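The lease said 38 pages on the front and had 41 stapled to it, and I signed it anyway, standing up, with the agent's pen.

I'd wanted a shop since I was a kid (any shop, I wasn't fussy) and the unit on Adamham Street had a north window and a sink that worked. Rent was 3,000 a month plus outgoings. I asked the bloke from Rindo Property what outgoings were and he said, "Oh, you know, the usual," and I nodded like I did know! I sold lampshades. I didn't know the usual from a hole in the ground.

First year was lovely. I had my rolls of linen up one wall and a regular trade in pleated silk, and the woman from the dumpling place next door would bring me her leftovers at 4 and we'd sit on the step and slag off the parking. Then the building changed hands. A letter came from something called Ukavia Holdings, very thick paper, saying the premises would be redeveloped and I was invited to discuss my position.

My position was behind the counter, and I told them so on the phone. I was pretty pleased with that one.

They weren't fussed. They said there was a demolition clause, and would I kindly look at page 33. So I looked at page 33 that night on the kitchen floor with a glass of cask red, and there it was, in the same size print as everything else, which made it worse somehow. Six months' notice and goodbye.

I took the whole thing to Sakalauskas, a law office above the chemist's, one room and a fern. She read all 41 pages while I watched. Took her around 80 minutes and she didn't say a word, only licked her thumb now and then. Then she turned back to page 33 and put her finger on it and said, "Have they shown you the plans?"

"What plans?"

"Approved ones. It says here the landlord has to give you enough detail to show a genuine proposal. Have they given you anything at all?"

They'd given me a letter on thick paper.

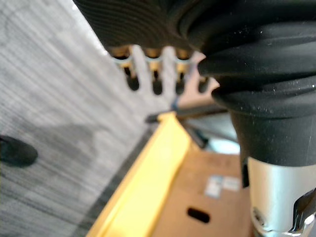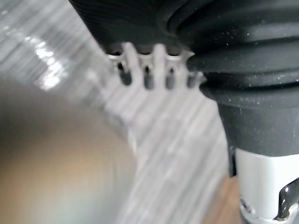
I've still got a copy of what she wrote back to them, and it's a beautiful thing, two paragraphs, polite as a church. She asked for the plans, the permit and a start date, and she gave them a fortnight. I spent that fortnight being no use to anyone. I'd sit at the bench pleating black fabric for a hotel order, fold on top of fold on top of fold, and I'd look up every time a shadow crossed the door. I pleated one of them inside out. The hotel took it!

What turned up in the end was a different letter, on thinner paper, withdrawing the notice. No plans. No apology either, but I hadn't been holding my breath.

I rang Sakalauskas to tell her and she already knew, and she said not to get too comfortable, they could always try again once they'd got a drawing done. Then she asked if I did standard lamps, as her mother had one with a shade the cat had been at. I told her to bring it down in the morning, and went next door to see about some dumplings.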